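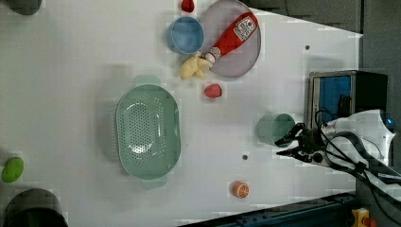 Prondirance Institute of Applied Automation
Course Notes: Safety and Reliability in Tabletop Manipulation
Unit 7. Case Study: Loss of Gripper Signal During an Unattended Run
Instructor: Rungnapa Wattanapong
Revised 22/06/2019

1. Purpose of this unit

This unit examines a single fault on a tabletop manipulation station. The fault injured no one and broke nothing of value. It is included in the course because the station reported itself healthy for most of the time that it was not, and because the first repair did not address the cause. Students should read the notes before the laboratory session and bring a written answer to the first review item in Section 8.

Students are expected to know the difference between a protective stop, which is issued by the controller when a monitored limit is exceeded, and an emergency stop, which is issued by a person. Those who are unsure should return to Unit 3.

2. The station and the task

The station consists of one arm mounted at the side of a white table, a two-finger gripper, and an emergency stop button at the corner of the work area. The gripper's cables run outside the arm. They leave the gripper area, hang in loops, and continue down past the edge of the table.

The objects are ordinary kitchen items and toy foods. The set used in the course includes a colander, a plate, a bowl, a cup, a pot, a ketchup bottle, and several toy fruits. They differ in height and in how easily they roll or tip. The cup is the item most often used for teaching a grasp, and it is the item involved in this case.

In the task under study, the arm approached the cup with its fingers open, closed on the rim, lifted the cup, carried it across the table, set it down, and returned to its start position. The motion program, called Nông, had been in use since October of the previous year. The gripper was driven through a separate control unit, the Vakoten, which exchanged commands and finger positions with the main controller.

3. Sequence of events

The run was started by a laboratory assistant, who observed the opening cycles and then left the station to work at another bench in the same room. Unattended running within sight of an operator was permitted at that time.

The station completed some 530 cycles without a recorded error. On the next lift, the fingers opened while the arm was moving. The cup dropped onto the table and came to rest against the colander. The arm did not stop. It carried nothing to the place position, opened its already open fingers, and returned to start. It then approached the location where the cup should have been and closed on air.

The station continued in this condition for 14 minutes. During that time the arm pushed the cup twice and displaced the plate once. On the final pass one finger came down on the rim of the colander. The resulting contact force exceeded the limit set in the controller, which issued a protective stop.

The assistant heard the brakes engage, walked to the station, and pressed the emergency stop before reaching into the work area. This was the correct action. A protective stop may be cleared from software, and no one should place a hand near the fingers while it is the only thing holding the arm.

4. The first diagnosis

The assistant reviewed the final part of the log and found the force limit event. The report filed that afternoon named the colander as the cause, on the grounds that it had been placed too near the path. The colander was moved, the stop was cleared, and the run was restarted. The same loss of grip occurred again within the hour.

The report was accurate as far as it went. The finger did strike the colander. The error was to treat the event that ended the run as the event that began the fault. Students will meet this mistake often. The last line of a log is the easiest to find, and it usually describes something real.

5. The second diagnosis

The full log contained 1481 entries. When it was read from the beginning, it showed a series of brief interruptions in communication between the Vakoten unit and the gripper. Each interruption had been recorded as a notice, the lowest of the four message levels, and the operator display had been set to hide notices.

The interruptions were not spread evenly over the cycle. All of them fell in the part of the lift where the wrist turned away from the base and the hanging cable was drawn tight. An inspection found that the retaining clip nearest the gripper had worked loose. The cable could slide through it, and the strain that the clip should have carried was passed to the connector. One conductor inside the connector had partly broken. It made contact when the cable hung slack and lost contact when it was pulled.

The opening of the fingers required a further explanation. On losing communication, the gripper was expected to hold its last position. The unit had instead been left at its delivery setting, which returned the fingers to the open position whenever the link was restored after a loss. The setting was described in the supplier's manual and had not been checked when the gripper was installed.

6. Contributing conditions

a. Cable routing. The loops were long enough for normal motion when the station was built. The lift height was later increased, and the routing was not reviewed after that change.

b. Recovery behavior. The response of the gripper to a restored link had been left at its default and was not listed in the station file.

c. Lack of grasp confirmation. The motion program did not compare the finger position with the expected width of the cup after closing. The value was available from the control unit and was not used.

d. Message levels. A repeated notice was treated in the same way as a single notice.

e. Supervision. The operator could see the table from the second bench but could not see the fingers while the arm was extended.

No one of these conditions would have produced the full event. With a sound cable, the default setting would have remained hidden. With grasp confirmation in place, the program would have ended on the first dropped cup.

7. Corrective measures adopted

The connector was replaced and the cable was secured at two points, with enough slack between them for the full turn of the wrist. The assistant moved the arm through its whole range at reduced speed while a second person watched the cable. This check is now required after any change to the path, the lift height, or the gripper.

The gripper was set to hold position on loss and on recovery of the link. The motion program now reads the finger position after every close command. If the fingers have closed further than the object allows, the arm stops where it is and waits for an operator.

Three notices of the same kind within one cycle now raise a warning on the display. Unattended running is limited to stations that have passed a supervised run of seven hours.

A proposal by the Daretti working group to place a cover over the cable was considered and set aside. A cover would have protected the cable from contact with objects on the table, but contact was not the cause, and the clip would have been harder to inspect.

8. Review items for the laboratory session

Explain in one paragraph why the removal of the colander could not have corrected the fault.

Draw a timeline with three rows: the state of the gripper link, the state of the fingers, and the state that the controller believed to be true. Mark the first point at which the rows disagree.

Holding position on loss of signal is suitable for a light cup. Describe a load or a situation for which it would be unsafe, and state what the gripper should do in that case.

Prepare an inspection sheet for the cable, limited to one page. It should be usable by a person who has not read this unit.

9. Laboratory rules for this unit

The emergency stop must be tested by the group before the arm is powered for motion. One student remains within reach of the button for the whole session and has no other duty. Loose sleeves, lanyards, and bracelets are removed. Objects are placed or moved by hand only when the emergency stop is engaged. Cables are never moved aside while the arm is running, including at reduced speed.

Any unexpected motion of the fingers is to be reported to the instructor, even if the cycle is completed normally. The log is saved before the controller is restarted.

Written work for this unit is submitted at the start of the Unit 8 session.

Related course materials
Unit 3. Protective Stops and Emergency Stops
Unit 5. Commissioning Checks for End Effectors
Unit 6. Reading Controller Logs
Unit 8. Force Limits and Contact Events
Laboratory Handbook: Cable Inspection

This site uses cookies to remember your settings and to measure use of course pages. By continuing to browse, you agree to our use of cookies. Accept | Manage settings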